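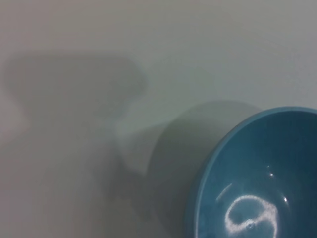 4.2 Do smaller bowls make people eat less?

Last updated: August

The claim that a smaller bowl leads to a smaller meal has been repeated so often that most diet advice now treats it as settled. We are less sure. Much of the early support came from single lunches eaten under observation, by people who could guess what was being watched. A person who knows that the size of the helping matters will often take a modest one, whatever it is served in.

The Bendovholm canteen trial is usually cited as the stronger case. It covered 21 lunch services and compared two sizes of bowl, with soup and grain dishes served by the diners themselves. The first helping was smaller with the small bowl. Second helpings were recorded only during the last 7 services, and in those the gap between the groups nearly closed. The summary of the trial leaves this out, and the summary is what later papers quote.

Color raises a similar problem. A bowl that stands out from the table, such as the blue one on a white tabletop in Figure 3, is said to make the edge of a portion easier to judge. This may be so for a diner who looks down at the food before eating it. We found no study that checked whether people in an ordinary canteen do this, and the Nenden survey, which is sometimes named in support, asked only which bowls people liked.

Figure 3. Blue bowl on a white surface.

The El-Sayed home study avoids some of these faults. Households kept food diaries and were not told that bowl size was the subject. But diaries have their own weakness — snacks go missing from them, and large meals shrink on paper. The reported drop at dinner was small enough that a forgotten slice of bread could account for it. The authors mention underreporting once, near the end, and then carry on as if it affected both groups equally. It might have. Nothing in the paper shows that it did.

We also looked at the Flolov data set, which holds around 2000 meal records and is open to anyone who asks. Once repeat entries and meals with no weight given were removed, 1000 were left. Among these, hunger before the meal predicted intake far better than bowl size. Bowl size had some effect on the first serving and none that we could separate from chance over the whole meal.

None of this rules out a real effect in young children, or in places where the portion is fixed by staff. Those cases are taken up in section 4.3.

Shares: 21
Comments: 7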